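Keeping a score record after moving a Zatora cabinet to new settings

Zatora Owners' Help Pages > Arcade and Retro Games > Settings and Scores
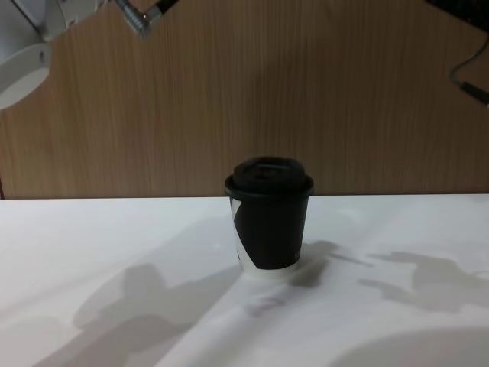
A takeaway coffee cup on a white table.

Posted by Raluca Bogdan

I should be grateful for advice on the high score table of the Zatora upright cabinet. Our games club in Herkwood keeps one for the use of its members, and the table has been running since the club opened. The top entry stands at 1578 and the lowest at 51.

The club wishes to change the starting number of lives from five to three, as queues on club evenings have become too long. The manual states that altering the "Play" page of the service menu may reset stored data, but it does not say whether this includes scores. I should like to know the following before anything is altered.

Does a change to the number of lives clear the table? If it does, can the old entries be put back by hand? Finally, is it usual for clubs to keep scores made under the two settings in one list, or should they be kept apart?

The cabinet is the second version, with the menu button inside the coin door.

3 replies

Deividas Hunt
Accepted by the poster

On the second version, changing the number of lives does clear the table. The same applies to the difficulty level and to the score needed for an extra life. Changes to sound, screen brightness and the demonstration mode leave it alone.

Entries may be put back by hand, provided that this is done before the first game is played under the new setting. The steps are as follows.

Write down every name and score in the present table.
Open the service menu, choose "Play", and make the change.
Leave the menu by means of "Save and restart". Switching off at the wall will lose the change.
Open the menu again and choose "Records", then "Enter by hand".
Type in the entries from the highest to the lowest. The menu will refuse a score that is higher than the one before it.

Please note that the table will not accept any entry below 200 while the factory scores are switched on. Your entry of 51 would therefore be refused. The option "Factory scores" is on the same page and should be set to "Off" first.

As to your last point, the practice at Ornton is to keep two lists. A score made with five lives cannot fairly be set beside one made with three, and members are apt to raise the matter. We closed the old list, printed it and put it on the wall beside the cabinet -- the machine itself now holds only the new scores.

Dobre

Ours cleared when we did this. Take a photograph of the table first, it is quicker than writing it out.

Marshland Pinball

I can't speak for the Zatora, but on our older machine the scores were held by a small battery on the main board, and when it ran down everything was lost whatever the settings. It may be worth having yours looked at while the door is open. We also give new players a target of 300 on the short game, which has helped with the queue.

Raluca Bogdan

I am obliged to all who replied. The factory scores were indeed switched on. The club has agreed to keep two lists, and the change will be made in March.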